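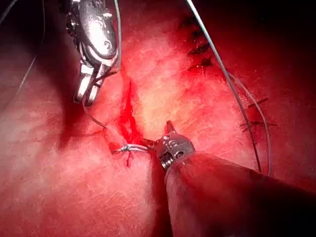
Suturing Lab, Session 3: Closing a Short Incision with Interrupted Stitches
Instructor: Olga Carretero
Monday section. Bring this handout and your stitch log.

Reading before lab: Chapter 3 of the course packet, through the section on knots. Lab time is 84 minutes, with the first part used for setup and the video review.

1. Before the first stitch

Look at the wound before you pick up the needle. Note which way it runs, how long it is, and whether the edges are swollen. Swollen edges look closer together than they are, and students tend to take bites that are too shallow. If blood has filled the cut, clear it with suction or gauze so that both edges can be seen down to the base. Blood in the channel hides the depth of the wound.

Decide on the number of stitches and where they will go. Write this in the log.

2. Needle and thread

Hold the needle with the driver a little behind the middle of the curve. Enter at a right angle to the surface and turn the wrist so the needle follows its own arc. Do not push it straight through. The bite on the far side should match the near side in depth and distance from the edge.

Keep the long end of the thread in a wide, open loop away from the row you are working on. Most tangles in last February's section came from loops left lying over finished knots.
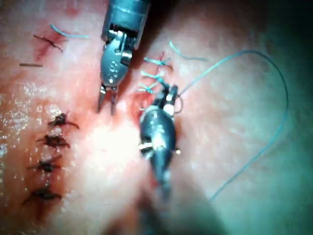

An interrupted stitch is tied and cut by itself. If one fails, the others still hold. The cost is time, and more knots left in the tissue. With a running stitch the whole line depends on one thread, and we will leave that for the next session.

Tie with just enough tension to bring the edges together. Tissue that turns pale or bunches up under the thread is tied too tight. Leave short tails so the knot does not slip, and lay them to the side of the cut.

3. Terms to know

Bite: the tissue taken up by one pass of the needle.
Tail: the short end left after the knot is cut.
Approximation: bringing the wound edges together.

4. For the log

Record your spacing, any stitch you removed, and the reason. Logs are worth 50 points and are due at the start of the next lab.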